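Risent Council Vote Timer - podium and chamber set 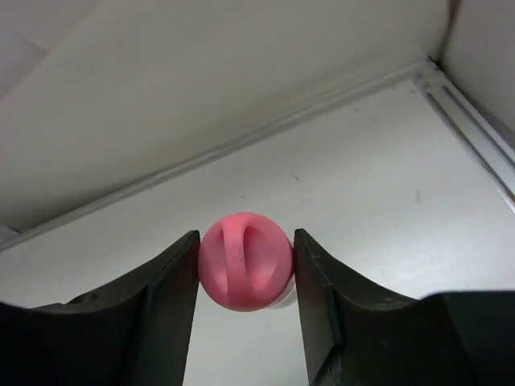
Built for town councils, school boards and county budget hearings. Anybody who has to hold speakers to a limit and then get a clean recorded vote out of the same meeting.

Base set runs up to 17 member seats. Clerk's console, podium clock, vote keypads, charging case. Larger chambers add keypads in packs of 2.

What it does

Speaker timing. Set the limit once per agenda item, clock resets itself when the clerk calls the next name. Green, yellow, red. Chime can be turned off (lots of chairs prefer to do the interrupting themselves).

Carryover time. A member yields what's left to a colleague, clerk hits Yield, the balance moves over. Shows up in the log.

Roll call vote. Yes, no, abstain, absent. Results stay hidden until the chair closes the vote, or show live - your choice, set it before the meeting opens. Cannot be changed mid-vote.

Amendments. Stacks up to five deep under the main motion. Line-item budget votes can be loaded ahead of time from a spreadsheet so the clerk isnt typing department names while everyone waits.

Written answers list. New with the July update. When staff can't answer a question in the room, clerk tags it and it goes on a follow-up sheet with the member's name and the item number. Prints with the minutes.

Specs

Keypad range: 200 feet, line of sight
Keypad weight: 85 grams
Battery: one full charge covers a long meeting, two if you break for dinner
Display output: HDMI, one port
Log export: PDF, CSV
Network: not required. Runs closed. Can be joined to the building network for the public results page

What's not included

Wall display. Microphones. Mounting arm for the podium clock is sold separately, order it with the set or it ships on its own and costs you freight twice.

Who's using it

Murville town council went over to it for their budget hearings. Clerk there is Getachew Woldemariam, he sent us this: "Second reading had forty-some line items and we were out before ten. Last year we weren't. Wish the keypad labels were bigger." Bigger labels are in the box now, peel off the old ones.

Ruvstead school board has two sets, one per meeting room.

Ordering

Sold and serviced through Nasr Meeting Equipment. Purchase orders accepted from public bodies, net 30. Quotes good through the end of your fiscal year if you tell us when that is.

Training is one remote session for the clerk and a backup. Please bring the backup. Chairs welcome but they usualy leave early.

Returns: 30 days, all keypads accounted for. Missing keypads billed at the single unit price.

Page updated November 29, 2020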